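작업 노트 / 2월 / 의류 접기 데모 수집, Mirholm 작업대

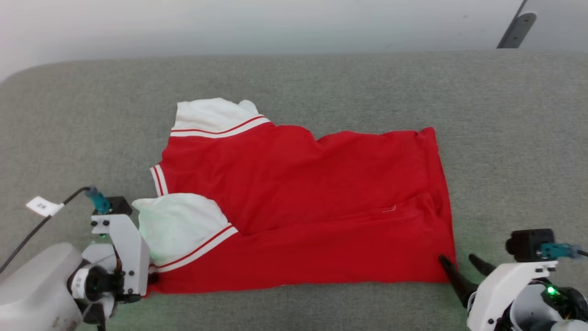

빨간 몸판에 흰 소매 옷(바시티 재킷이나 운동 셔츠풍), 오른쪽 그리퍼가 밑단 모서리에 닿아 있는 시점. 소매 두 개는 왼쪽.

오전에 목표량 얘기가 또 나왔다. 이번 달 안에 에피소드 600개를 채우자는 것. 숫자를 채우는 건 어렵지 않다. 600개가 서로 얼마나 다른지는 아무도 대답을 안 했고, 나도 대답할 자료가 없다. 지난번 Bimus 세트는 700개였는데 나중에 열어 보니 옷의 시작 자세가 거의 같은 것이 줄줄이 나왔다. 그걸로 학습한 정책은 우리가 늘 놓던 방향에서만 그럴듯했고, 옷을 반 바퀴 돌려 놓으니 허공을 집었다. 그때 적어 둔 메모를 다시 읽었는데 이번 계획서에 반영된 게 하나도 없다.

이런 옷을 넣은 것 자체는 찬성. 수건과 티셔츠만으로는 소매 처리를 배울 데가 없다. 다만 이 옷은 너무 쉬운 축일지도 모른다. 빨간 몸판과 흰 소매가 색으로 딱 갈리고, 소매 끝에는 줄무늬 시보리까지 있다. 카메라 입장에서는 어디가 어디인지 표시해 준 거나 마찬가지다. 성공률이 좋게 나오면 구조를 배운 건지 색 경계를 외운 건지 구분할 방법이 필요하다. 단색 긴팔을 따로 모아서 평가에만 쓰자고 제안할 생각. 학습에 섞자고 할 게 뻔하니 미리 적어 둔다. 섞으면 의미 없음.

밑단 잡기. 머리 쪽 카메라로는 손가락이 천을 집은 건지 그냥 바닥에 누르고 있는 건지 알 수가 없다. 위 사진도 그렇다. 라벨러가 이런 프레임에 "파지 성공"을 찍는다면 무엇을 보고 찍는지 모르겠다. 손목 카메라 영상과 그리퍼 개폐값을 같이 보라고 지침에 한 줄 넣어야 한다. 지금 지침에는 "명확한 경우 표시"라고만 되어 있는데, 명확하다는 기준이 사람마다 다르다. 애매함 항목을 하나 만들고 그 비율을 그대로 보고하는 편이 낫겠다. 비율이 높게 나와도 할 수 없다.

상판. 회색 천 표면이라 미끄럼이 적고 손끝이 부딪혀도 덜 걱정된다. 대신 마찰 덕분에 옷이 제자리에 있어 주는 건데, Tekin 쪽 작업대는 매끈한 판이다. 거기로 옮겼을 때 같은 동작이 통할 거라는 말은 믿지 않는다. 옮기기 전에 최소한 에피소드 77번을 그쪽에서 재현해 보고 얘기하자. 77번을 고른 이유는 소매를 끌어당기는 구간이 길어서 마찰 차이가 제일 크게 드러날 것 같아서다.

조명. 양쪽 팔의 초록 표시등이 천에 번진다. 왼쪽 아래 흰 소매에 초록 기운이 도는 게 사진에서도 보인다. 사소하다고들 하는데, 팔이 가까울수록 흰 부분이 초록이 된다면 모델이 그걸 거리 단서로 써먹을 수도 있다. 억측일 수 있음. 표시등을 테이프로 가리고 4개만 찍어서 정책을 돌려 보면 감은 잡힌다. 4개로 결론을 낼 수는 없고, 확 무너지는지만 볼 것.

케이블. 왼팔 손목 카메라 선이 뒤로 고리를 만들며 늘어진다. 2R 꼬리표 붙은 선. 팔을 크게 돌리는 동작에서 옷자락에 걸리지 않는지 확인하고 필요하면 한 번 더 묶기. 꼬리표 이름과 설정 파일의 채널 이름이 맞는지도 대조할 것. Bimus 때 좌우 영상이 바뀐 채로 한참 모은 적이 있다.

조작자 습관 문제도 그대로다. 숙련된 사람일수록 망설임 없이 한 번에 접고, 그런 데이터만 모이니 실패했을 때 되돌아오는 동작이 없다. Riva 도구의 필터가 실패 구간을 자동으로 잘라내는 설정이 기본값으로 켜져 있어서 더 심하다. 일단 껐다. 누가 다시 켜면 노트에 남겨 주세요.

할 일
시작 자세 목록을 먼저 만들고 에피소드마다 번호 기록
단색 긴팔 구하기, 평가 전용 상자에 보관
라벨 지침에 애매함 항목 추가
표시등 가리고 비교 촬영
2R 케이블 정리, 채널 이름 대조
Tekin 작업대에서 77번 재현, 결과 나올 때까지 이전 일정 보류 요청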